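The Pliscombe tray is a rectangular metal tin tray with tall sides, made for keeping fruit out on the table. It comes in a gold color with an ornamental pattern printed on the sides and a white inside base. The pattern is meant to look faded, so a new tray already looks like one that has been in the family a while.

We have carried it at Giserow since March, and it has replaced the two shallower trays we used to list. Those were fine for bread. Round fruit rolled off them whenever the table was bumped.

## What it holds

The tray suits a mix of large and small fruit. Oranges and pomegranates can go straight on the base, and kiwis fit in the spaces between them. The sides are high enough that you can carry a loaded tray from the counter to the table with both hands and keep everything in it.

It is not a serving dish for cut fruit. Juice left standing on the white base will mark it, and the corners are not sealed. If you want to put out slices, set a plate inside the tray – a small dessert plate lies flat.

## On the table

Many of our customers leave the tray out all day next to the tea things. The gold goes well with checked or plain cloths, and it takes up less room than a wide bowl because fruit can be pushed right into the corners.

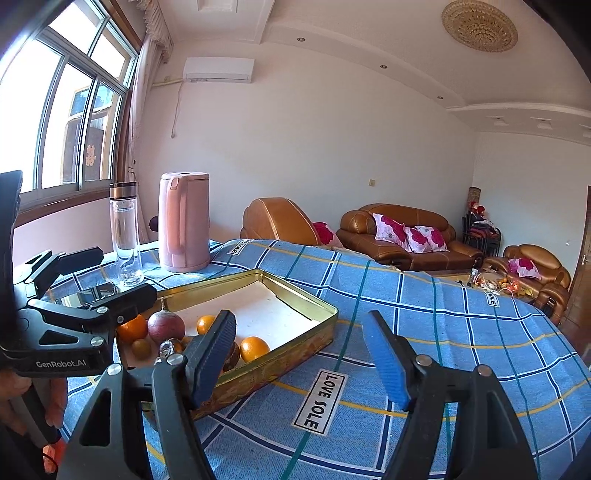 *Pliscombe tray in gold with oranges and a pomegranate, on a checked tablecloth. Pink kettle and glass bottle not included.*

Keep the tray away from the kettle when the kettle is on. Steam does not hurt the tin, but it softens ripe fruit quickly, and the print on the sides will dull if it gets steamed every day.

## Details

- **Material:** tin-plated metal, printed outside, white coating inside
- **Length:** 43 cm
- **Weight limit:** 3 kg
- **Colors:** gold only; the green is discontinued
- **Packed:** one tray per box, paper wrapped
- **Stock name:** Pliscombe Tall Side

The rim is rolled. Small scuffs along it are normal on a new tray and are not treated as a fault. Dents in the base are, so please check it when you open the box.

## Cleaning

Wipe with a damp cloth and dry right away. A drop of dish soap is fine on the white base. Do not use scouring powder or a steel pad on either side, and do not put the tray in the dishwasher. Water that sits in the corners will start rust within a few days.

For orange oil stains on the base, leave a paste of baking soda and water on the spot, then wipe it off with a soft cloth.

## Ordering and returns

Orders placed before noon leave the same day. Trays go out in the Szabo carton, the one with the double bottom, and two trays fit in one carton for the same postage.

Unused trays can be returned within 7 days. Dented ones are replaced; send a photo of the base and the box to Shoshana Villanueva at the order desk. For shop quantities, write to Uchenna Olaniyan, who can also quote for the Dorkora liners – cotton pads cut to fit the base, sold separately in packs of 2.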